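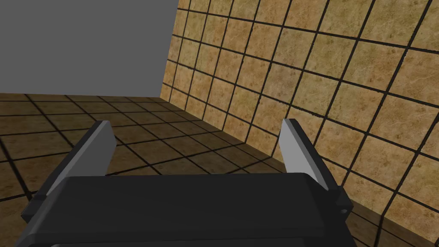 May 31, 2021. Winter clothes went into storage this morning. Thread on method, mainly so that I can find it again in the autumn.

Everything gets washed first, including things worn once. Moths go for skin oil and food residue as much as for the wool itself. Coats go to Serrano, the dry cleaner in Cliltlow. Everything else is done at home.

Knitwear: wool cycle, low spin, reshaped on a towel, dried flat. Two days minimum in our spare room with the window open. Cuffs and ribbing dry last, so check those before folding. Last year I put a cardigan away with damp cuffs and it smelt of cellar until Christmas.

De-pill before storing. A cheap battery shaver is fine. Keep it moving and don't press, particularly at the elbows where the fabric is already thin.

Containers. We have three Flevent boxes with clip lids, the 130 litre size. Too big, in hindsight. Full of jumpers they are fine to lift, but add one pair of boots and they are a two-person job. If I were buying again I would get the next size down.

Vacuum bags: used for the spare duvet only. I stopped using them for wool after a winter of trying to steam creases out of a coat. Down recovers if you take it out a day early and shake it hard. Synthetic filling, in my experience, does not fully recover.

Cedar blocks need sanding once a year or they stop smelling of anything. Fine paper, a few strokes per face. They discourage moths at best. A clean garment in a sealed box is doing most of the work.

Agustina Pereyra asked in the replies about lavender bags. Same answer: pleasant, weak, replace yearly. Keep them off silk, as the oil can mark it.

For anything suspect (charity shop finds, mainly) I use the freezer. Sealed bag, minimum 3 days, back to room temperature before opening so that condensation forms on the outside of the bag. The freezer must be at its normal cold setting.

Labels. I write the contents on card and tape it inside the lid, plus a short version on the end facing out. Box 2 is "scarves, hats, gloves, thermals". There are 19 single gloves in it. I am keeping them until October and then they go.

The children's things are sorted by the size they will be, not the size they are. Anything that will be too small by autumn goes straight to my cousin Lurdes Henriques, who has the next one down.

The boxes live on top of the Sturkberg wardrobe. Not in the loft: it gets far too hot in summer, and cold and damp by November.

Left out on purpose: one jumper each, one waterproof each, and the thick blanket. It is nearly June and we had the heating on last week.

Summer clothes are on the bed, unironed. Separate thread if I get that far.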